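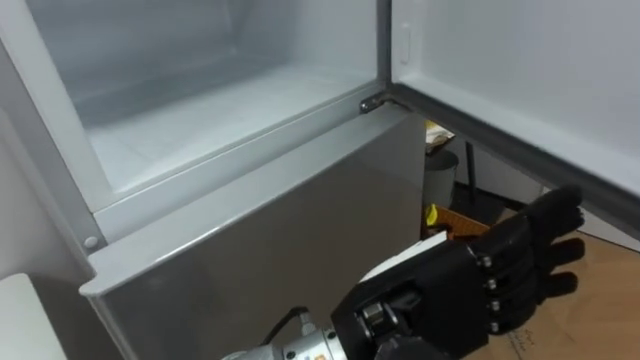 Do we need all five fingers for the fridge and bottle jobs?
Depends on the object. For doors a plain hook shape is probably enough, for bottles I want the thumb.

January, notebook, hand comparison cont'd

Skitmont hand on the arm today, Badham two-finger still on the shelf with its adapter plate. Same controller for both (Leung box, old firmware, don't update yet!!).

Door pulls first. Want 7 tries per hand, same start pose. Fingers straight going in, curl only once past the edge. Beat Wallner thinks the curl command lags the wrist by a hair. Can't tell from the logs, timestamps are on 2 diffrent clocks. Fix that before anybody compares numbers.

Then bottle off the desk. Tea-coloured bottle, green cap, full, near the corner so the arm comes in level at shoulder height. Aim for upper body of the bottle, not the cap.

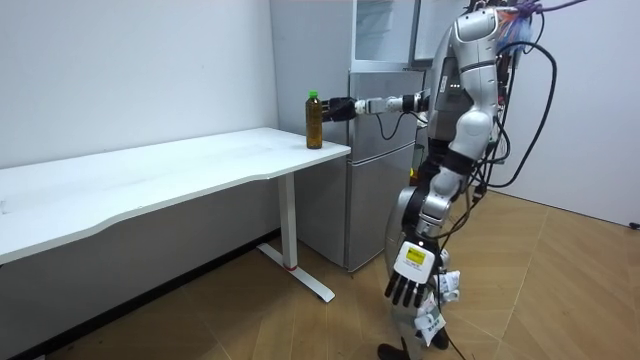 Approach speed down to 3 on the Kumwood slider, anything above that and the fingertips overshoot. Pre-shape matters more than speed I think. Ilaria Gatti wants the hand half closed before it gets there, I'd rather come in open and close late. Try both, write down which.

Cable routing is still bad. Loop off the wrist needs a clip, longer loop behind the torso ok for now. Check slack at full reach before each run

Grip force: leave at default for the plastic bottle. Go up in small steps, stop if the wall dents.

To do
- sync clocks
- print spacer for Badham adapter
- ask Ilaria for her pre-shape file
- second camera angle, hand hides the contact point from the head view
- repeat bottle with it half full, wieght shifts

Shares: 2 | Comments: 0
Print this page | E-mail this page
Contact | © Skitmont bench notes | Back to top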